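Vuelve el tranvía a la línea 2: lo que cambia en septiembre

¡Por fin hay fecha para los que cruzamos el río cada mañana! La línea 2 del tranvía de Bretport recupera en septiembre su recorrido completo, desde la cabecera de Tullar hasta el muelle viejo, después de un verano entero de autobuses sustitutivos, transbordos a pleno sol y carteles provisionales pegados encima de otros carteles provisionales. El primer tranvía sale de Tullar un miércoles a las seis menos diez de la mañana, y ya sabemos de varios lectores que piensan madrugar para ir en él (nosotros también, con termo de café).

Lo que se ha hecho estos meses es mucho más de lo que se ve desde la acera. Se ha cambiado la vía en toda la bajada de Soveo, que era el tramo donde el tranvía se ponía a paso de peatón y chirriaba en cada curva. Los andenes de nueve paradas se han levantado hasta la altura del piso del vehículo, de modo que se podrá subir con carrito, con silla de ruedas o con la compra sin pedir ayuda a nadie. Y en la parada del mercado, que siempre fue la más estrecha, se ha ganado sitio suficiente para poner marquesina y dos bancos.

Dexter Castellanos, que conduce en la línea y nos escribe de vez en cuando, hizo los viajes de prueba nocturnos y volvió encantado. "En la curva de Soveo antes iba con los dientes apretados. Ahora se toma como si nada", nos cuenta. También dice que el freno en la bajada se nota más suave, y que los pasajeros que van de pie lo van a agradecer.
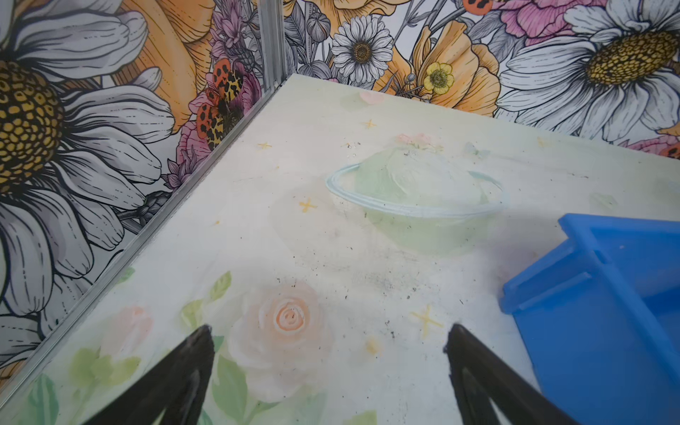 Los horarios mejoran bastante. En hora punta habrá más servicios por la mañana, y el último tranvía desde el muelle pasa a las doce y media de la noche, 30 minutos más tarde que antes de las obras. Para quienes salen tarde de los restaurantes del puerto es un cambio enorme - hasta ahora les tocaba correr o pagar un taxi. Los domingos se mantiene el horario de siempre, con el primer servicio a las siete y cuarto.

El autobús 74, que ha hecho de sustituto todo el verano, no desaparece. Volverá a su ruta original por la parte alta y tendrá parada nueva delante de la panadería Yalçınkaya, a un paso del andén del tranvía. Era una petición antigua de los vecinos de las calles de arriba, que tenían que bajar andando dos cuestas para enlazar. El billete combinado sirve para los dos, y el transbordo sigue siendo gratuito dentro de la misma hora.

Quedan cosas pendientes, claro. El ascensor de la estación de Tullar no estará listo para la reapertura y de momento habrá que usar la rampa lateral, la que da al aparcamiento de bicicletas. Tampoco funcionarán el primer día todas las pantallas con los tiempos de espera: en Soveo y en el mercado sí, en las demás se irán encendiendo a lo largo del mes. Y ojo con la parada del colegio, que se ha movido al otro lado del cruce. Si vais con prisa y por costumbre, os vais a quedar esperando donde ya no para nada.

Los abonos mensuales comprados durante el verano siguen valiendo hasta la fecha impresa, sin canjear nada. Quien tenga la tarjeta antigua, la de color verde, puede cambiarla en la taquilla de Tullar por las mañanas.

Nos encantaría publicar vuestras impresiones de la primera semana en el próximo boletín: qué tal los andenes, si se llega a tiempo al enlace con el 74, si el chirrido de Soveo ha pasado de verdad a la historia. Basta con responder a este correo. Y si alguien guarda fotos de la línea de antes de las obras, mandadlas también, que estamos preparando una página con ellas.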